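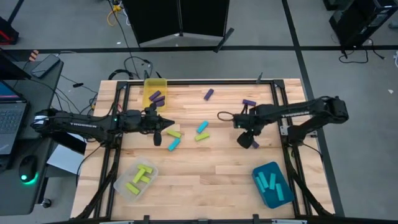 2020-04-27

Quick one tonight, supposed to be packing orders but my back says no.

So the sourdough thing. Day 14 of the starter. I call it Mutum, don't ask. It smelled like nail polish remover for most of last week and I nearly dumped it, then fed it twice in one day with rye and now it's going nuts. Over the top of the jar this morning. Mess all down the shelf.

Flour is the problem. The Braston store had none again, just cake mix and a sad row of cornstarch. Ended up ordering from the Liang mill online - 8 pounds, took forever, bag had a hole in the corner. Still. It's good flour. Creamy color, drinks up a lot more water than the supermarket stuff so go easy or you get soup. I got soup.

Loaf one was a brick. Loaf two was a brick with a hole in it. Loaf three I left in the fridge overnight and forgot, baked it at lunch the next day, and that was the best one by miles. Crackly crust, sour but not crazy sour. Ate half of it standing up with butter.

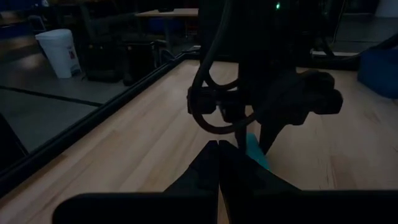 Light wood, long straight strips.

What I'm doing now, more or less: feed at breakfast, mix after lunch, fold it whenever I walk past, fridge before bed. No schedule beyond that. I gave up on the spreadsheet after a day. Dutch oven is my grandmother's, the lid handle is loose, works fine.

Oh and the discard. So much discard. Pancakes are great, crackers are ok if you roll them realy thin. Don't do the brownies. Chewy in a bad way.

Somebody on the Skumville board posted a thread about saving starters by drying them on parchment, 247 replies and most of them are arguing about tap water. Going to try it anyway, will mail some flakes to whoever wants them. Leave a comment, U.S. only, I'm not figuring out customs froms right now.

Next up is bagels, if the flour holds out. Ok, back to packing.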